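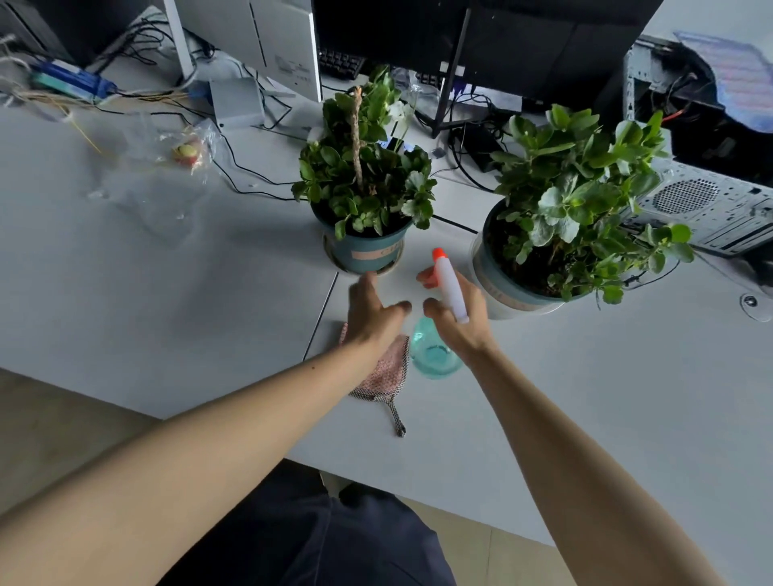
Quick one this week, I had 40 minutes with her between her shift and the bus and I'm typing this up off a bad recording. She runs the repair counter at Echeverri, the clock and watch place on the hill in Honport, and asked me to leave her name out. Fine. Everybody in town knows who she is anyway.

15/02/2019, late afternoon, rain. She had the radio on low and three wall clocks going, none of them agreeing.

First thing I asked was how you get into fixing clocks. "By being broke," she said. She'd been doing alterations at a dry cleaner and the owner here needed somebody with good hands for the Christmas rush. "He gave me a tray of dead alarm clocks and said open them. Didn't say fix them. I opened them all and I got 2 going and he kept me on."

That was a long time ago. She won't say how long.

Most of the work is batteries and straps. She's not romantic about it. Batteries pay the rent. But the back room is where she likes to be, and the back room is mostly mantel clocks, a few longcase movements on the wall brackets, and a whole shelf of Jurnenels, which if you grew up around here you had one in the hall. Cheap eight-day clock, loud tick, made till the sixties or so. I said my grandmother's never kept time. "They keep fine time. People put them on a crooked shelf. It has to be in beat, you listen, tick and tock the same distance apart. If it limps, it'll stop on you."

So half of what comes in isn't broken?

"More than half, some months. I tell them go home, slide a bit of card under the left side. They don't like it. They want me to have taken it apart."

And what does she charge for that. "Nothing. What would I charge for."

The ones that are broken are usually the mainspring, or somebody has been at it with oil from the kitchen. She got heated here. Cooking oil, bike oil, that stuff in the spray can. "It goes to glue. I had one last June, I had to soak the plates over night and then peg every hole by hand. Little sticks of wood, you sharpen it, you twist it, it comes out black. Sharpen again. Till it comes out clean." A full service on a striking clock is $96 and she thinks that is too low. The owner thinks it's too high. They have been having this argument for years — neither one is winning.

I asked about parts. She pulled out a drawer. Windix used to do suspension springs in packs of 9, good ones, and then they quit, and now she buys whatever turns up in old shop stock. Before Christmas she got a box from a closing sale two counties over, 103 pieces, mostly keys. "I needed maybe four of the keys. But you don't leave the rest there."

Does she take apprentices? There was a kid last summer. Good eyes, no patience. He's at the tire place now and stops in. She'd take another one if they could sit still. "I don't need clever. Clever ones lose the screws."

What about a clock at home, I said. She laughed pretty hard at that. She uses the one on the stove. It's an hour off half the year and she hasn't changed it.

Somebody came in then with a carriage clock wrapped in a bath towel and that was more or less the end of it. She had the back off before he'd finished explaning what was wrong. I got one more question in, which was whether the work is drying up. She didn't look up. "Ask me when the shelf's empty."

Counter is open Tuesday to Saturday, closed for lunch. If you are bringing a pendulum clock take the pendulum off first and carry it seperate, she made me promise to put that in.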